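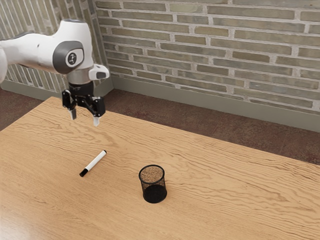 Care of Wooden Tables and Benches

Turnitz Household Advice Service
Revised April 25, 2024

The following guidance applies to tables, benches and desks made of wood that are used daily in the home, the kitchen or the workshop. It replaces the February leaflet on the same subject. Residents who hold a printed copy of the earlier leaflet should discard it, as the oiling times given there were incorrect.

Establishing the finish

Before any product is applied, the existing finish must be known. Place a drop of water on an inconspicuous part of the surface and leave it for 4 minutes. If the drop sits as a bead, the surface is sealed with varnish or lacquer. If the wood darkens beneath it, the surface is oiled, waxed or bare. Wipe the spot dry afterward and allow the colour to return before continuing.

Older furniture may have been treated more than once and with different products. Where the result differs from one end of the table to the other, the whole surface should be treated as unsealed.

Daily cleaning

Use a soft cloth, wrung out well, and wipe in the direction of the grain. A few drops of dish soap in a basin of lukewarm water will deal with ordinary kitchen grease. Dry the surface with a second cloth. Water should not be left standing along joints or at the ends of boards, where it is drawn into the wood most readily.

Scouring powder, ammonia and bleach are not recommended on any wooden surface. Vinegar is often suggested in older household books. It dulls wax and may leave grey marks near iron screws and brackets.

Ink, crayon and pencil

Pencil marks can normally be lifted with a clean white eraser, used lightly. Crayon should be chilled with ice in a plastic bag and the bulk of it eased away with the edge of a plastic card, after which the remainder may be wiped with warm soapy water.

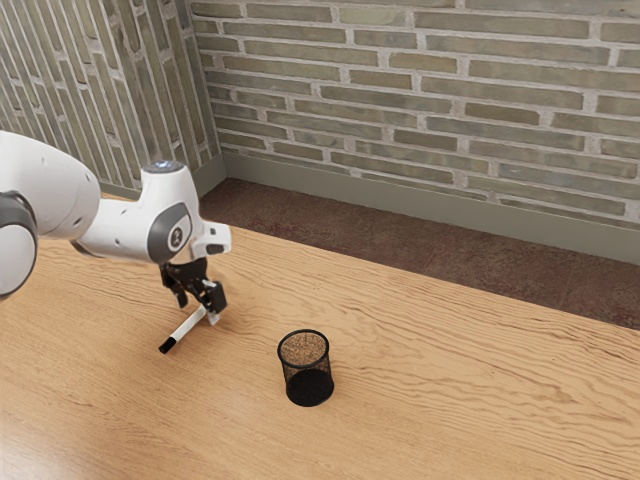
Permanent ink requires more care. On a varnished surface, dampen a cotton swab with rubbing alcohol and touch it to the mark, turning the swab often so that colour is not spread. Test first on the underside. Alcohol will soften shellac and some lacquers within seconds, and on these finishes the work should be left to a refinisher. On oiled wood, ink enters the fibres and must be sanded out with fine paper, then the area oiled again.

White rings and heat marks

A white ring usually indicates moisture held in the finish. Lay a dry cotton cloth over the mark and pass a warm iron over it, without steam, for no more than 20 seconds. Lift the cloth, inspect, and repeat if the ring has faded only in part. Dark rings have reached the wood itself and do not respond to this method.

Oiling

Oiled tables in regular use should be treated twice a year. Apply a thin coat with a lint-free cloth, leave it for 30 minutes and wipe off everything that remains on the surface. A second coat may follow after 16 hours. Oil that is left to pool becomes sticky and must be removed with fine steel wool, a slow task on a large table.

Cloths used with linseed oil can ignite without a flame. They are to be spread flat outdoors until fully dry, or soaked in water and kept in a closed metal container until disposal. They must never be folded or left in a heap.

Workshop benches

A bench used for gluing benefits from a coat of paste wax, as dried glue can then be lifted with a scraper. Keep wax away from any surface where unfinished pieces will be laid, or stain and varnish may fail to take. Metal filings should be brushed off before the bench is wiped. Damp filings rust quickly and stain the wood.

Humidity and placement

Tables should stand clear of baseboard heaters and wood stoves. In winter, the air in heated rooms can become dry enough to open gaps between boards. These commonly close again by summer and should not be filled in the meantime.

Further information

Questions concerning finishes may be directed to Borghild Wallin at the Granström office. Requests for printed copies are handled by Edvin Nordin. Please state the number of copies required and whether large print is needed.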